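Projects > Money and Banking > Spring Reports

Search reports
Enter a keyword
Go

When Savers Get Nervous: A Study of Deposits at Wellbridge Savings

Student project report, Drindenthorpe College

Why we picked this topic

When our class was asked to choose a question about banking, most groups went for interest rates or credit cards. Ours wanted to know what ordinary people do when they hear that their lender might be in trouble. It's a bigger question than we expected, and we want to thank everybody in town who sat down with us and talked so openly about their savings, which is not an easy thing to do with strangers holding clipboards.

Wellbridge Savings is a small mortgage lender. It takes deposits from the public and lends the money out again as home loans. Last fall it told its shareholders that some loan applications from one outside broker, Flosgate, had income figures that could not be backed up. The shares dropped 35 percent within a week, and people began to ask whether their deposits were safe.

How we went about it

We handed out a short survey at the library, the farmers market and the two bus stations, and we got 355 usable answers back. We also read the lender's quarterly statements (slowly, with a dictionary of finance terms close by) and held 7 longer interviews with people who had an account there in October. Everyone was promised that their name would stay out of the report.

The answers were sorted into folders by age group and then typed into a spreadsheet. Our group did this part over several long evenings, and we are still a little proud of how few typing mistakes we found when we checked it all again. 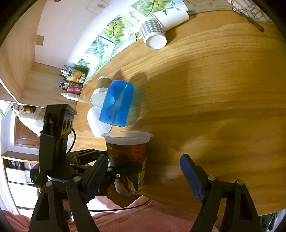
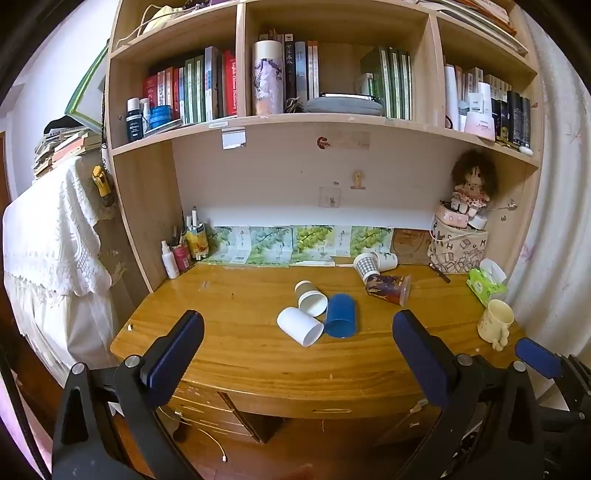 What we found

Most people who answered had heard the news, but far fewer had done anything about it. The ones who moved their money tended to have larger balances, and they usually moved it within a few days. Those with smaller accounts told us they trusted deposit insurance to cover them, although quite a few could not say what the limit was or whether it applied to each account or to each person.

The kind of account mattered a great deal too. Money in everyday savings accounts could leave at once, while fixed-term deposits had to wait until they came due. That gave Wellbridge some breathing room, and in December it arranged a credit line with a larger lender, Oei. The credit line was costly - the interest was well above what it had been paying its own savers - and a couple of the people we interviewed said that hearing about it made them more worried than the first announcement did. We had guessed the opposite, so we went back and read those interview notes a second time.

One retired customer told us she stayed because the branch staff had always been kind to her. We don't have a column in the spreadsheet for that, but we think it belongs in the report.

Limits of our work

Our survey only reached people who happened to be out and about in the daytime, so shift workers are probably underrepresented. We also had no way to check what people told us about their balances. If another class picks this up next year, we would suggest asking about deposit insurance first, before mentioning any lender by name, and leaving a lot more time for the interviews than we did.

Comments

Really enjoyed this. I had a term deposit there and just waited it out, mostly out of laziness!

Did you ask people where they moved the money to? I'd love to see that split between banks and credit unions.

Reply from the project group: We did ask, but so many left that line blank that we didn't feel right using it. Thank you for reading all the way down!

The part about the credit line was clearer than what I read in the paper.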